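How to Clear Small Parts and Leftovers Off a Carpeted Platform (Without Buying Anything)

Posted 31 March 2020 in Workshop and Office

Most advice on tidying a workroom starts with shopping. You are told to get matching bins, a label maker, a wall system with hooks, and then to "maintain the habit." I have tried a fair amount of it and I don't believe in most of it. The Pralter drawer tower I bought in January had 21 compartments, and by the end of the month I was keeping everything in 2 of them.

So this page covers one narrow job: getting small loose objects off a low carpeted area and into one plastic bin, then deciding what happens to them. It suits a raised floor, a stage, a display platform or the carpeted end of an office. If you have a whole garage to sort, this won't get you far.

What you need

One plastic bin with a flat floor, in a strong color
A flashlight or a lamp you can move
A vacuum with a hose
A marker and a scrap of cardboard

That's the list. The Niltus catalog will sell you a "floor recovery kit" with a folding tray and a pair of tongs. I borrowed one and went back to using my hands.

Step 1. Pick the bin before you pick up anything

Color matters more than size. Gray carpet, gray tray and gray hardware is a good way to lose the same screw twice. A bright blue bin is hard to beat if what you collect tends to be orange, red, brown or metal. If your parts are mostly blue, get a different bin.

I'm less convinced by ribbed floors. The people who sell them say small parts roll less. Maybe so, but ribs also collect grit, and shiny plastic throws back a strip of glare under an overhead light that can hide a washer completely. Turn the bin or move the lamp until the bright patch is away from what you want to see.

Step 2. Clear the big stuff to the edge

Anything that doesn't belong on the carpet goes off it now. Cardboard boxes can be stacked beyond the ledge for the time being. I'd stop at two high, whatever the Marchetti storage guide says about "using your vertical space." Flattened boxes slide, full boxes sag, and you will want to get at the lower one first. You always do.

Leave yourself a clear way to the carpet. And don't park the bin right behind a ledge that people step over.

Step 3. Find the small things by color and by shadow

Standing in the middle and looking down is the usual method and a poor one. Stay at the edge and look across. Tight loop carpet is low enough that anything upright shows its side and a bit of shadow. A short can is easy. Lint and pale flecks also show up this way, which is handy later.

Go along the far border first, then the sides, then the middle. If something is rolling around, stand it on end until you're ready to collect it. Small cylinders are the worst offenders, and on a platform with even a slight slope they'll head for the drop.

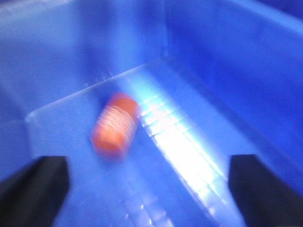
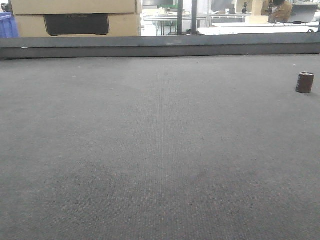 An orange cylinder shows up well on blue plastic, and a dark can with a silvery rim is still easy enough to spot on gray carpet.

Step 4. Put things in the bin one at a time

Scooping feels faster. It also brings up lint, and lint in a parts bin ends up wrapped around everything. Pick up each item and lay it flat on the floor of the bin. Anything with fine rings or threading around it should be kept away from loose grit - I don't care how tough the package says it is.

Cans get checked before they go in. Look at the rim, and look underneath. If there is any chance a can holds paint, glue or finish, keep it upright in its own container. A lid that looks shut may not be.

Step 5. Vacuum last

Use the hose, no brush head. I ran a Driver upright over our platform for a year because the box promised 3000 of something per minute, and it pushed specks up against the ledge and left them there. A plain hose along the bottom of the border did more in one pass.

Check the front face of the step too. White scuffs on dark gray covering look like lint from a distance, and you can waste a while trying to vacuum one up. Try a damp cloth on it. If it stays, it stays.

Step 6. Decide what the bin is for

A bin of found objects is still a mess, only a portable one. Write "found" on the cardboard scrap and leave it in the bin for 60 days. Tell people it's there. Whatever hasn't been claimed gets thrown out or goes in with the spares.

I used to sort the contents by type first. It took over 21 minutes and hardly anyone came looking for any of it.

How often?

The guides say daily. I do ours when I step on something, or when visitors are coming, and the carpet looks about the same as it did when I kept a schedule. If several people share the room you may want to go more often. Try it for a month and see if it makes any difference before you put up a chart.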